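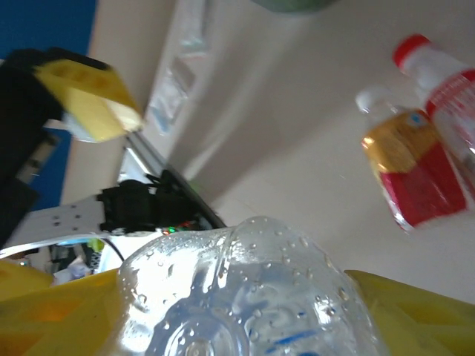 Dakau, June

Search this site Search Go

Track and Field Coaching, Unit 2: Planning the 800 Meters

This handout goes with the Saturday session led by Malte Heitmann. Bring it with you, along with your own runner's training log.

1. The event
The 800 is two laps run close to top effort. Most runners cover the first lap faster than the second. A first lap that is too fast costs more than it gains – usually between 500 and 700 meters.

2. Worked case
Our case is Bongani Ndlovu's club runner from Pirner. She trained on 37 days in the block and was timed at 75 seconds for the first lap of her last race. Work out her second lap if she slows by 2 seconds, then add the two.

We use cookies to remember your settings. Accept Decline

3. Building the week
Place the hard track session early, when legs are fresh. Keep one easy day on each side of it. Long runs stay at talking pace. Strength work goes on the same day as the hard session, after the running.

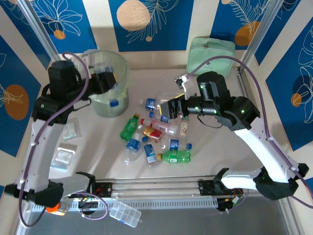 Two robot arms at a table, with drinks containers and a clear bin.

4. Tapering
Cut the distance in the last week but keep some race-pace running. Short repeats of 200 meters with full rest are enough. Do not add new drills.

5. For next time
Read the Fuchs chapter on pacing and write a one-week plan for a runner of your choice. Mark the race-pace work clearly.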